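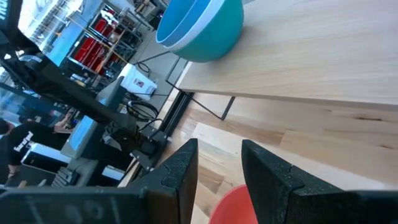 The Skumico salad spinner has been on my counter for four months, long enough to know what it does well and where it falls short. I bought the large one, with the pull cord, after the crank on my old spinner stripped its gears in the middle of washing kale.

Setup is simple. The basket drops into the outer bowl, the lid sits on top, and the cord handle tucks into a slot on the side. My first pull was too hard and the whole thing walked toward the sink. After that I put a damp dish towel under it, and I still do. The rubber ring on the base is supposed to hold it still, and on a stone counter it might. On my old laminate it slides.

Drying is the reason to own one of these, and it does that part well. I washed a full head of romaine, tore it up, and gave it 4 long pulls. The leaves came out dry enough that dressing stuck to them. Spinach takes a few more pulls and does better in two batches. Cilantro and parsley dry fine, though small stems poke through the basket slots and have to be picked out by hand. Arugula bruises if you fill the basket past the halfway mark.

I don't recommend it for berries. The booklet says you can line the basket with a paper towel and spin them gently. I tried it with raspberries and ended up making jam.

The cord is the part I worried about. Annelies Tanner, who runs the cooking classes I take in Boremdale, has used the same model for longer than I have and had to replace her cord once. She ordered the part from Cullitz, the kitchen supply store on the main street, and put it in herself with a small screwdriver. Mine shows some fuzz near the handle but still snaps back every time.

There is a brake button in the center of the lid. It works, but it's stiff, and with wet hands I need my thumb and some weight behind it. My mother, who has arthritis, can't use it at all. She lets the basket coast to a stop. If grip strength is an issue in your house, look for a spinner with a push-down pump.

Cleaning is mostly easy. The bowl and basket go in the dishwasher on the top rack. The lid does not, and water gets between its two layers if you dunk it. I wipe it down and leave it upside down on the drying rack overnight. The bowl has picked up a faint line where the water sits, and baking soda took most of that off.

Storage is the biggest drawback. It doesn't nest with anything I own, and it's too tall for the shelf over my stove. It lives on top of the refrigerator. I do use the bowl for serving, which helps justify the space, and I keep washed greens in it with the lid on. Romaine stayed crisp through most of a week that way.

If you make salad a few nights a week, it's a good buy. If you buy bagged greens, skip it. For one or two people the small size should be enough, and it would fit in a normal cabinet.

Good: dries well, replaceable cord, bowl doubles as a serving dish
Bad: slides on smooth counters, stiff brake, tall, lid is hand wash only

91 shares
4 comments

Related reviews
Box graters for people who hate cleaning box graters
The Lagos citrus press after a winter of lemons
Dish racks for small sinks
Do you need a mandoline?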